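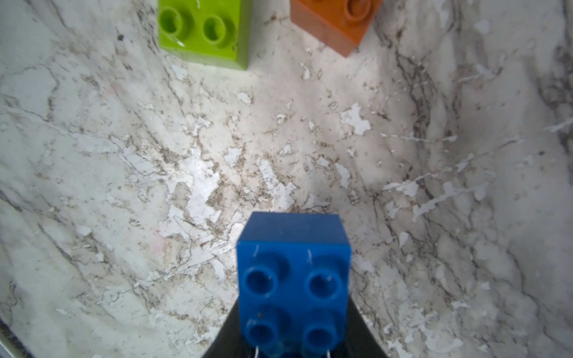

Blauer Spielbaustein mit vier Noppen im Greifer, aufgenommen aus der Perspektive der Handgelenkkamera. Im Hintergrund ein grüner und ein orangebrauner Baustein.

Nalilora ist ein Bausatz für einen Tischroboterarm mit Greifer und Handgelenkkamera, der vom Hersteller Drotard für Ausbildung, Hochschullehre und kleinere Forschungsvorhaben angeboten wird. Der Bausatz umfasst die Mechanik, die Steuerelektronik, eine Sammlung standardisierter Greifaufgaben und die Programmierumgebung Okis. Er wird in zwei Ausführungen vertrieben, die sich in der Zahl der mitgelieferten Arme unterscheiden.

Geschichte

Die Entwicklung geht auf einen Prototyp des Maschinenbauingenieurs Brunello Donati zurück, der einen Arm für Praktikumsversuche suchte, dessen verschleißanfällige Teile sich ohne Spezialwerkzeug austauschen lassen. Der Prototyp besaß noch keine Kamera am Handgelenk. Die Bilddaten stammten von einem Stativ neben dem Arbeitsplatz, wodurch der Arm das Objekt beim Zugreifen häufig verdeckte. Mit der zweiten Gerätegeneration wurde die Kamera an das letzte Armglied verlegt. Die Software wurde unter der Leitung von Noemi Lo Presti neu geschrieben und erhielt den Namen Okis. Im Juli begann die Auslieferung einer Vorserie an Lehreinrichtungen.

Aufbau

Der Arm verfügt über sechs Drehgelenke und einen separat angetriebenen Greifer. Die Nennlast beträgt 500 Gramm einschließlich des gegriffenen Objekts, jedoch ohne Greifer. Die Gelenke werden durch Servomotoren mit Metallgetriebe angetrieben und über einen gemeinsamen Datenbus angesteuert. Die Grundplatte wird mit zwei Schraubklemmen an der Tischkante befestigt. Eine Saugplatte für glatte Arbeitsflächen ist als Zubehör erhältlich.

Die Kamera sitzt oberhalb des Greifers und ist auf den Bereich zwischen und vor den Greifelementen ausgerichtet. Das gehaltene Objekt erscheint dadurch im unteren Bildteil, während der obere Teil die Arbeitsfläche zeigt. Bei großen Objekten liegt der untere Abschnitt außerhalb des Sichtfelds. Der Neigungswinkel lässt sich in drei Rasten verstellen; nach jeder Änderung ist eine erneute Kalibrierung erforderlich.

Software

Okis läuft auf einem handelsüblichen Rechner und kommuniziert mit der Steuerplatine über USB. Die Oberfläche gliedert sich in Handbetrieb, Aufzeichnung und Wiedergabe. In der Aufzeichnung werden Gelenkwinkel, Greiferöffnung und Kamerabild mit gemeinsamen Zeitstempeln gespeichert. Die Daten lassen sich in offene Formate exportieren und zum Training eigener Steuerungsmodelle verwenden. Eine Programmierschnittstelle für Python ist enthalten, eine grafische Blockprogrammierung wird gesondert lizenziert.

Aufgabensammlung

Zum Lieferumfang gehören 18 beschriebene Aufgaben mit ansteigendem Schwierigkeitsgrad. Die Grundstufe behandelt das Anfahren, Greifen und Ablegen einzelner Körper, die Aufbaustufe das Sortieren nach Farbe, das Umorientieren und das Stapeln. Als Versuchsobjekte dienen unter anderem großformatige Spielbausteine. Ihre ebenen Seitenflächen erleichtern den Zugriff; die Noppen verlangen beim Zusammenstecken eine genaue Ausrichtung. Gebrauchsspuren wie Kratzer auf dem Kunststoff sind für die Aufgaben ohne Belang.

Für Aufgaben mit Bilderkennung empfiehlt das Handbuch zusätzliche Durchgänge auf gemusterten Unterlagen. Eine marmorierte Arbeitsplatte mit Adern und hellen Flecken stellt höhere Anforderungen an die Objekttrennung als eine einfarbige Matte.

Rezeption

Eine vergleichende Untersuchung des Prüfbüros Siriwardena vom 10.01.2025 bewertete den mechanischen Aufbau und die Ersatzteilversorgung positiv. In 147 Greifversuchen mit Bausteinen traten Fehlgriffe überwiegend dann auf, wenn der Körper schräg zu den Greifelementen lag. Bemängelt wurden die Geräuschentwicklung der Servomotoren und die knappe Dokumentation der Python-Schnittstelle. Drotard überarbeitete daraufhin das Kapitel zur Fehlerbehandlung.

Siehe auch

Handgelenkkamera
Parallelgreifer
Hand-Auge-Kalibrierung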